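Cutting down the crockery

Jun 28, 2025

We have been in the flat for nine years and the kitchen cupboard had got to the point where you needed both hands to stop things falling out. So this week I went through all of it. When I had finished sorting there were 40 pieces of crockery on the worktop, for two people.

Before deciding what to keep I wanted somewhere clear to put things down and look at them properly. The grey table does for this. I moved the post and the fruit on to the floor in the hall and gave the top a wipe. It has had a lot of use and I have stopped minding the marks.

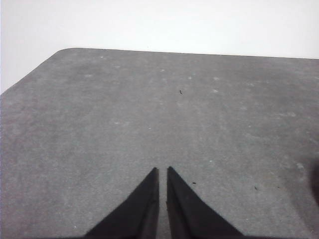
The grey top, with no dishes on it.

Most of it was easy. The chipped mugs went, and so did the Dradby side plates, which never fitted in the rack. Florin took the big serving dish for his mum. I kept 14 pieces in the end, mostly the ones we were already using every day while the rest sat behind them.

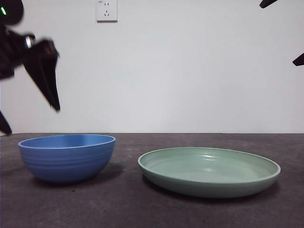 Bowls were harder than plates, as I eat nearly everything out of one. My rule was that a dish had to do at least two jobs to stay. The blue one does soup, salad and cake mix, and I like the faint ridges round the outside. The green plate beside it is wide but has a raised rim, so it copes with pasta and sauce as well as toast. The two don't match and I am not bothered. Areeba thinks I should buy a proper set from Skarier, but then I would be back where I started.

The rest is in two boxes by the front door, wrapped in newspaper. Humaira is having first pick for her new place and the charity shop gets what is left. Next job is the pan drawer, which I am putting off until the end of the month.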